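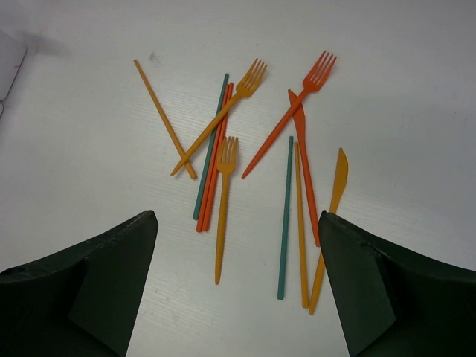

Home | Reviews | Features | Kitchen Tech | Subscribe

The Forks Are the Hard Part

A month with the Skaren, a tabletop arm that wants to sort your silverware

By Rekha Rastogi
October 31, 2025

My husband thinks I should have asked for the floor-mopping one. Everybody I know who writes about home gadgets has had a mopping one, and they all say the same thing, which is that it's fine and it gets stuck on the rug. I wanted the arm. I have wanted an arm since I was nine years old and saw one paint a car door on television, and when Fedcombe offered to lend me a Skaren for a month I cleared half the kitchen table before I'd finished reading the email.

The Skaren comes in a box the size of a carry-on suitcase and weighs more than you'd like. You clamp the base to a table edge, plug it in, and it does a slow stretch, like a cat, to find out where its own joints are. The gripper has two blocky fingers in a dark green that looks very nice with my cabinets, and there's a little camera up by the wrist so it can see what it's reaching for. The kit sells for $999. That includes the arm, the clamp, one gripper and a set of plastic practice utensils, which I laughed at when I unpacked them and which then took over my life.

So, the utensils! They're forks, knives and chopsticks in yellow, orange and teal, bright as bath toys. The idea is that you toss them on the table in a heap and the arm picks them out one at a time and puts them wherever you've told it to. You can ask for sorting by color or by kind. You do this in the app, which is called Curnico for reasons I never found out, and which on the whole I liked. You tap a spot on the table for forks and a spot for knives, you press the big round button, and away it goes.

The first evening I dumped the lot out and sat down with a cup of tea. It went for a knife that had landed off by itself, got it on the first try, and carried it across the table very solemnly. I clapped. Then it did another one, and a fork, and I texted my sister a string of exclamation marks.

And then it got to the chopsticks.

If you've ever dropped a handful of chopsticks you know what they do. They roll until they hit something and then they lie down next to it. You get two orange ones pressed together with a teal one snuggled up alongside, and a fork handle lying across the whole business, and from a robot's point of view I suppose that's one wide striped object with tines. The Skaren would line itself up over the bundle, close its fingers, and come up with two chopsticks, or with one chopstick and a fork dangling off it. Once it carried all of them over together and set them down in the fork pile, looking (I'm sorry, but it did) pleased with itself.

I called Fedcombe about this and got Sushil Kanaujia, who runs the support side and was very patient with me. He asked what surface I was on. I said a white table with a bit of wood grain. He asked whether I'd run the nudge setting. I had not, because it's three menus down, under something called Contact Options.

"Turn that on and give it another go," he said. "It'll push the pile apart before it tries to grab. Most people's first month is just finding that menu."

He was right, and I'd like somebody to move the menu. With nudging on, the arm lowers one closed finger and gives a cluster a gentle shove, has a look, and shoves again if it doesn't care for what it sees. It's slower. A full pile that used to take the arm a few confident, wrong minutes now took it 7 careful ones. But the piles at the end were mostly the right piles. I kept a tally on the back of a gas bill over one long rainy weekend – 60 picks, 42 of them clean on the first attempt – and nearly all the misses were chopsticks lying against other chopsticks. Forks gave it trouble only when the handles crossed. Knives it could do all day.

I should say what it's like to live with, since that's the part I always want from a review and never get. It's quieter than my dishwasher. It makes a small whirring sigh when it turns at the base, and you stop hearing it after a couple of days. The clamp left no mark on the table. The power cord is too short! Mine just barely reached the outlet behind the toaster, and for a month we had toast in the living room. It also wants good even light. In the late afternoon, when the sun comes in low over the sink, it would hesitate over long shadows, and I got into the habit of pulling the blind.

Can it do your real silverware? Sort of. The practice set is plastic and light, and matte enough that the camera gets along with it. My own forks are stainless, and shiny, and the arm would reach for one and close its fingers a hair to the left of it. Kanaujia told me a software update for metal is planned for November. I'll believe it when I've seen it pick up a teaspoon. For now Fedcombe calls the Skaren a learning kit on the box, in fairly large type, and I think you should take them at their word.

As a learning kit I loved it. My nephew, who's twelve and hard to impress, came over for dinner and stayed two extra hours building tangles for it. He figured out how to teach it new grabs by holding the arm and moving it through the motion himself, something I'd been too nervous to try. He taught it to take a fork by the neck, just under the tines, and it did better with his grab than with the one it came with. Then he taught it to drop chopsticks on the floor. You can save as many of these as you like, and share them, and there's a page of other people's saved grabs that I spent much too long scrolling through.

The other kit in this price range is the Tripathi, which I borrowed for a few days last spring. The Tripathi is faster and has a longer reach, and its app made me want to lie down. It also arrives with nothing to pick up, so you spend your first night hunting for wooden blocks. If you already write code for fun, get that one. If you'd like to be up and running before your tea gets cold, get the Skaren.

Would I pay for it myself? I went back and forth. It's a lot of money for something that sorts toy cutlery, and no, it will not empty your dishwasher. But I've boxed it up to send back and the table looks awfully bare, and last night I caught myself spreading out the takeout chopsticks so they weren't touching.

Skaren tabletop arm kit, Fedcombe, $999. One gripper and practice utensils included. Extra grippers and a longer power cord sold separately (get the cord).

We use cookies to remember your settings and to see which stories get read. Accept | Manage choices

Contact us | Advertise | Copyright 2025 | Back to top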